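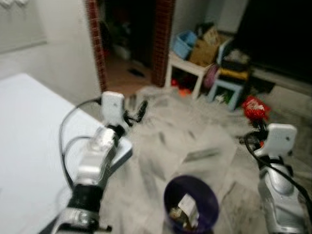
White tabletop, left arm, black cable looped round it

Household Money > Prices and Wages > "inflation is down" so why is my shop not

teabagtwice
ok so every bulletin this month, inflation falling, good news all round. went to Gruker this morning, same trolley as ever, same brands, £80. used to be able to get a bottle of wine in that and a bunch of flowers if I was feeling flush. so who is buying the stuff that's getting cheaper?? not trying to start a conspiracy thread, just want someone to explain it in normal words. been keeping reciepts since my hours got cut so I'm not imagining it

northgatenigel
Falling inflation isn't falling prices. Slower rises. Price goes up a lot one year, goes up a bit the next, inflation has fallen and you're still paying more. Gets asked on here every month.

teabagtwice
yes I know that bit thanks. what I mean is my shop is going up FASTER than the number. not slower. faster.

northgatenigel
Then you're not buying the average basket. No one is. It's got tellies in it and package holidays and car insurance and all sorts.

Worku
Nigel's right but a bit brisk. Headline rate is weighted by what everybody spends between them, so people with a lot of money to spend pull it their way. If most of yours goes on food, rent and leccy then your own rate is mostly food, rent and leccy. When furniture gets cheaper that drags the headline down and does nothing for you unless you're buying a sofa.

mags_in_the_rain
haven't bought a sofa since my eldest was at school. he's got a mortgage now

teabagtwice
ok that helps. so is there a number for people like me

Worku
Sort of. Some places publish a breakdown by income group but it comes out later and doesn't make the news. Abrehet Lemma did a good piece on it in her newsletter, the May one I think. She keeps her own basket, only things she can't put off buying. Hers was running 2 points over the headline when she wrote it. I'll dig out the link when I'm off shift

plasterdan
one woman's shopping list isn't statistics tho is it

Worku
Never said it was. She says so herself in the first paragraph. It's a decent way of seeing what's in the average and what isn't.

plasterdan
fair but people read that stuff and go round saying the offical figure is a fiddle. it isnt. they send people out to check real prices in real shops, loads of them. your receipts are one shop one town

teabagtwice
didn't say fiddle. said it doesn't match my till

plasterdan
wasn't aimed at you, aimed at the replies this always gets

kestrelandco
Here comes one of them then lol. What about shrinking packets. My Maltolero biscuits are same price, same box, fewer in the tray. How does that get counted

Worku
It does get counted in theory. Price per weight, so smaller pack same price goes down as a rise. What's harder is when the recipe gets worse. Less butter more palm oil, same weight, same price. Very little picks that up.

kestrelandco
Well the Maltolero ones taste of cardboard now aswell so put that in your basket

mags_in_the_rain
they do!! thought it was me. switched to own brand, no difference except the box

northgatenigel
Which is its own point. If you switch to own brand, your spending drops and your standard of living drops with it. Looks fine on the bank statement.

teabagtwice
already on own brand for nearly everything. that's the £80. there's nowhere further down to go, that's what gets me. people on the news say "shoppers are trading down" well what if you were down already

mags_in_the_rain
this. cheap ranges went up most round here. the posh pasta has hardly moved, the cheap one is miles off what it was

plasterdan
that one I will give you. there's decent evidence cheapest lines rise quicker, when a thing costs pennies there's no margin to swallow it, goes straight on the shelf price

Worku
Blimey, agreement.

plasterdan
don't get used to it

ledger_lou
Coming at this from the other side, I do the books for a small wholesaler. Stastorov, who we get cooking oil and tinned tomatoes off, put their prices up twice last year and took one increase back in spring. We passed the cut on. Did the shops? Some. Not all. Costs go up like a lift and come down like somebody with bad knees on the stairs.

northgatenigel
Shops have had wages, rent and energy go up too. Tomatoes being cheaper doesn't mean running a shop is cheaper.

ledger_lou
I know that Nigel I do the payroll

kestrelandco
So who's pocketing it

ledger_lou
Depends on the product. Not dodging, it really does. On tins I'd say the shop. On oil, nobody much, everyone in the chain is catching up from the bad year. Anyone who gives you one villain for the lot hasn't seen an invoice.

teabagtwice
so what do I do with this. work's offering 2 percent and calling it "in line with inflation". hands up I nearly signed it

Worku
Don't sign yet. Which inflation figure, which month? They've probably picked the lowest one going. Ask them in writing.

northgatenigel
Also ask what last year's rise was against last year's prices. If you fell behind then, matching now just keeps you behind. That's the bit people miss.

plasterdan
careful tho. if it's a small firm and you go in with a spreadsheet they might just say no. ask for hours back instead? you said they were cut. worth more than half a percent on the rate

mags_in_the_rain
disagree, ask for both. they can only say no to both

plasterdan
they can do worse than say no if your on a short contract

teabagtwice
permanent, been there 2 years. hours idea is good though hadn't thought of it like that. manager is alright, it's head office that's tight

ledger_lou
Then put it to the manager as cover. They'll be paying overtime or agency for those hours somewhere. Find out how much if you can, it'll be more than you'd cost.

Worku
Lou's got it. And keep the receipts going. Group them, food / energy / rent / getting to work, and do your own rate every few months. Doesn't need to be clever. Same items, same sizes, old total against new total.

kestrelandco
and weigh the biscuits

teabagtwice
will do. got till end of the month to reply to them. right, school run, back later. Worku don't forget that link pls

Worku
Break's at half three, will post it then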